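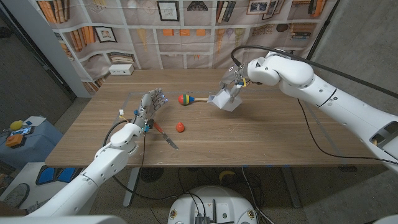 Light wooden table, with an orange-handled kitchen knife in front of the left hand.

Stukis Cold Wallet

Hardware wallet for Bitcoin and other coins
Maker: Zillent
Model: Stukis, second version
Availability: In stock
Page updated Dec 25, 2022

Overview

The Stukis is a small hardware wallet for people who want to keep their own coins and leave less of them on an exchange. It stores your private keys on the device. When you send a payment, the details go to the Stukis over the cable, you check them on its screen, and the device signs the payment and passes it back. The keys are never copied to the computer.

This second version replaces the one we sold up to September. The screen is larger, so a full Bitcoin address can be read without scrolling, and the two side buttons have been moved to the front. Wallets set up on the old model can be restored on the new one with the same recovery words.

What it holds

Bitcoin is supported from the start, with nothing to add. Other coins are added as small apps from the Ambaye desktop program. There is room for 12 coin apps at a time. Removing an app does not remove the coins that go with it, as these are recorded on the blockchain and can be seen again once the app is put back.

You can save up to 100 addresses in the device's own address book, each with a short name. Names can be typed in Ambaye, but the address itself has to be approved on the Stukis before it is saved.

Setting up

Install Ambaye on your computer, plug in the wallet and choose New Wallet. The device asks for a PIN and then shows your recovery words one at a time. Write them down on the cards in the box. Do not photograph them, email them to yourself or keep them in a notes app.

The device then asks you to enter four of the words, picked at random. If you get one wrong it shows the whole list again from the beginning. Most of the setup time goes on this part and it should not be rushed.

We suggest sending a small amount first, wiping the wallet, restoring it from the cards and checking that the amount is still there. After that, move the rest.
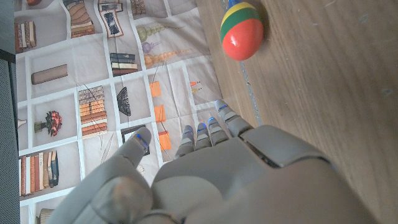
If you are restoring an older wallet, choose Restore in place of New Wallet and have your cards ready. Words are entered on the device with the front buttons. It is slow - there is no keyboard - but it keeps the words off the computer.

PIN and passphrase

The PIN can be between four and eight digits. After repeated wrong entries the Stukis clears itself and has to be restored from the recovery words. There is no master PIN, and neither we nor Zillent can reset one for you.

A passphrase can be set as well. It opens a separate wallet from the one behind the PIN alone. If you forget the passphrase, the coins in that wallet cannot be reached, even with the recovery words. New owners can leave it switched off.

Fees and prices

The wallet does not charge for sending or receiving. Network fees still apply and go up when the network is busy. Ambaye shows a slow, a normal and a fast fee before you confirm, and you can type in your own.

Ambaye also shows prices in pounds, taken from the Cundska price feed. They are there as a guide only. Holding coins on a hardware wallet does nothing to protect you from a fall in their value, and nothing on this page is advice to buy or sell.

In the box

Stukis wallet
USB-C cable
Two recovery cards and an envelope
Printed quick guide

Details

Screen: monochrome, always on while connected
Power: from the cable, no battery
Log: last 400 signed payments, can be switched off
Computers: Windows, Mac and Linux
Phones: Android only, with your own adaptor

Customer comment

"I had everything on an exchange and didn't like it when the price started jumping about. Setup took me an evening because I wrote two words down in the wrong order. No trouble with it so far. I'd like iPhone support." - Tsegereda Tamiru

Delivery and returns

Orders are sent by tracked post within 4 working days. The box is closed with a numbered seal, and the same number is printed on your delivery note. If they don't match, or the seal is broken, don't use the wallet. Contact us and we will send another.

Unopened wallets can be sent back for a refund. Once the seal has been broken we can only accept a return if the device is faulty. Please wipe it before posting, and keep your recovery cards at home.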